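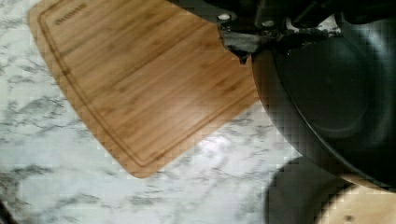
Dastari Magazine | Home & Consumer Desk

The Bowl That Promises to Fix Dinner

2022-10-04

Every fall a new batch of companies would like to sell you your own groceries in a smaller box. The pitch has barely changed in ten years. You are busy, you hate shopping, you throw out half a bunch of cilantro, and for a monthly fee all of that can stop.

The latest to make the case are Drinemer and Ister, two meal kit services that have spent the summer buying ads on every podcast I listen to. Drinemer says its customers waste less food. Ister says its customers save time. I paid for both, with my own card, and cooked from them on weeknights until I got tired of flattening cardboard.

Start with the waste. The figure Drinemer likes to quote is 36 percent, as in 36 percent less food in the trash. Less than what? I asked, and after two emails I was sent a summary of a survey of 841 people, all of them already paying customers, who were asked to remember how much they used to throw away. There was no weighing of anything. People who have just spent money on a habit tend to speak well of it, and I would no more trust my own memory of last year's lettuce than theirs.

The packaging didn't come up in the survey at all. One dinner for two arrived with its vinegar, its sesame seeds and its single scallion each in a separate wrapper. I already owned vinegar.
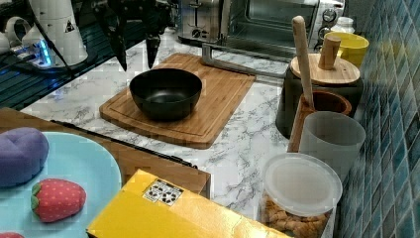

Ister's claim is harder to pin down, which may be the idea. The card in the box says a dish takes "minutes," and leaves the number to you. My first one, a rice bowl with pickled carrots, was on the table well after the kids had given up and eaten toast. The chopping is still yours. So is the washing up, and the recipe called for two pans where one would have done fine.

To be fair, the food was good. The carrots were better than anything I would have come up with on a tired evening, and I have made them again since from a bag that cost next to nothing. If you have never cooked and want somebody to hold your hand, I can see a month of this doing you some good. But a library card and a decent beginner's cookbook will do it too, and neither one will bill you again in January after you thought you had canceled.

About that. Ister lets you sign up in a few taps. To leave, I had to click past an offer of a discount, then a second offer, then a page asking whether I would like to "pause my journey." Drinemer wanted a phone call. Both companies describe themselves as flexible.

What bothers me more is how little anyone in the business will say about who stays. Sepúlveda, an older service that sells mostly on the West Coast, talks a lot about sign-ups and goes quiet when asked how many of those people are still ordering six months on. I put the same question to all of the companies and got almost the same reply, something warm about community. A firm with a happy answer would have given it to me.

So I'm back to the list on the fridge and the store on the corner. I still waste cilantro. It costs me a dollar or so a bunch, and I can live with it.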